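Notes for session 4, August 3, 2023

Hello again, everyone, and thank you for sticking with the Zarmont trial licence (I know the sign-up form was a bore!). We're carrying on with our look at simulation packages that a small team might really buy, and today it's the turn of the Mahuika kitchen-and-picnic pack, which gives you an arm, a two-finger gripper and a room to put them in.
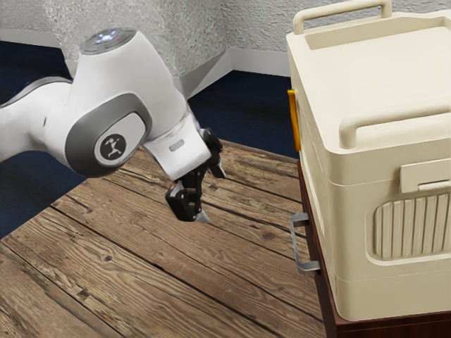

Please don't rush to the price list, tempting as it is. The pack costs 717 credits a seat, and Zarmont will let you try it for 12 weeks, so there's plenty of time to poke at it and grumble. What I'd like you to think about first is how much of your own work it would save, and whether the handles and latches are shaped well enough for a grasp planner to be fairly tested on them.

Surfaces matter too, more than the brochure lets on. Rough timber with knots and cracks is a lovely test for a depth estimator, and a dark reddish-brown cabinet next to it is a rather mean one. 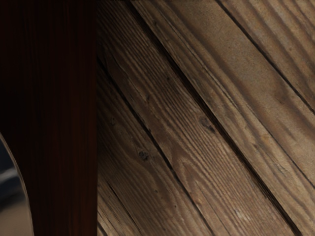 **Before next time**

Run the reach exercise with the default lighting, then again with the lamps turned down, and jot down which settings you changed. Last April's group forgot that bit and had a miserable afternoon of it. The Gekosow comparison sheet is in the shared folder.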